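Fiche de contrôle du salon, état des lieux de septembre, avec mes remarques

Bon, je reprends la grille de Livari, celle en 11 points, et je commente au fur et à mesure parce que les cases toutes seules, trois mois après, je n'y comprends plus rien !

1. Détecteur de fumée : OK. Testé vers 10 h, il hurle très bien (pardon aux voisins du dessous).

2. Prises et rallonges : OK, sauf la multiprise derrière le canapé, à changer. Je l'ai débranchée.

3. Tapis : À REVOIR. Le coin côté couloir rebique encore, j'ai failli m'étaler. Rodrigo Antunes doit passer avec de l'adhésif double face.

4. Fenêtres et poignées : OK, un peu dures.

5. Table ronde : c'est ma préférée, avec ses deux poissons façon carpes qui s'enroulent au milieu des lotus. Pas facile à contrôler en plein soleil, ça brille de partout, alors je passe le doigt sur tout le bord pour chercher les éclats. Rien senti. OK pour la stabilité aussi.

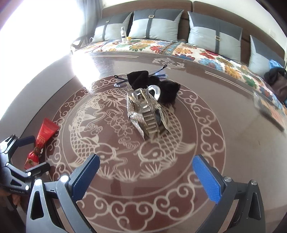

Point 5, la table ronde. Objets à ranger : ornement argenté, pochette noire, lunettes, tube rouge.

6. Objets posés : À REVOIR. L'ornement va sur l'étagère du haut, il est joli mais je ne voudrais pas le voir basculer sur le plateau. Les lunettes dans un étui, s'il vous plaît, et pas sous une pochette, on finit toujours par poser un livre dessus !

7. Étagère murale : OK, quatre vis resserrées.

8. Radiateur : OK, rien devant.

9. Lampadaire : ampoule grillée, remplacée.

10. Passage vers la porte : OK.

11. Numéro d'urgence affiché : manquant. Hamidreza Rashti en réimprime un.

Reste à faire : points 2, 3, 6 et 11. Je repasse quand l'adhésif est posé.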